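Grip tape, glare and the number 448

I said in August that I would write up the two-arm results once Mylene had checked the sums. She has now, so this is the long version for those who asked, and for me when I have forgotten it all by spring.

The question was a small one. When two arms work together on a flat object, should one policy drive both of them, or should each arm have its own and pass a short message to the other? Most of the work I had read used one policy for both. We had been doing the same for Batach, our codename for the flat objects project, mainly because it was what Mandla Swanepoel had set up before I joined and it ran.

The trouble with the joint policy was hesitation. Both arms would come in over the object, stop a little way short, and hover. Sometimes one would back off and the other would follow it, like two people in a doorway. It did this far more with phones and tablets than with books or boxes, and at first I blamed the glossy screens. Reflections do upset the wrist cameras, and we spent most of a month on lighting before I was ready to look elsewhere.

What Mandla noticed, going back through the logs, was that the hovering depended on how the demonstrations had been given. We had two people teaching. Mylene Dela Peña always moves the left arm first and keeps the right one waiting. I tend to bring them in together. The policy had learned both habits and was stuck somewhere between them. If you average a person who waits and a person who doesn't, you get something that half waits.

So we tried three versions. The first was the joint policy as it stood. The second was the same policy with a tag added to each demonstration saying who had given it. The third was the split version, with the message between the arms cut down to a single number that meant, more or less, "I am going now". All three were trained on the same 448 demonstrations. Each was then run on seven objects, 28 tries per object, in a shuffled order so that the drift in the arms over a day would be spread fairly.

I had expected the split version to win. It did on books and boxes. On the phones it was no better than the tagged joint policy, and on the thinnest objects it was worse, as one arm would start pressing before the other was in a position to steady the far end. The single number was too little to go on. It told the other arm when, and nothing about where.

The tagged version is the one we have kept. It cost nearly nothing to add, and at run time you simply ask it to behave like one of the two teachers. Asked to be Mylene, it cut the hovering by more than half. Asked to be me, it did a bit worse, which she has brought up since.

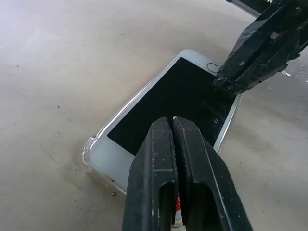
Clear phone cases are still a nuisance. The edge is hard to find in the camera view, and the fingertips have to come very close before the depth estimate settles. Wear matters as well. I re-taped one set of fingers between sessions early on and the grasp results moved enough that we threw those runs out and started again. Since then the rule has been that nothing on the fingers gets changed until a full set of tries is finished, however tatty it looks.

Two things I would not lean on too hard. With only two teachers, the tag might be picking up something other than the order of the arms – I am taller than Mylene, for one, and I stand further back. And all the tries were on one table in the Rallmont lab. Samonte have the same arms and have offered to repeat the phone part with their own people teaching, which would tell us more than another month of mine.

Mandla wants to go back to the split version with a longer message, position as well as timing. I think he is probably right that it was not given a fair go. He is taking the first part of it to the Wernedach meeting as a poster, and I have the dull job of relabelling the old demonstrations so they can be used with tags. I have done the phones and am partway through the books.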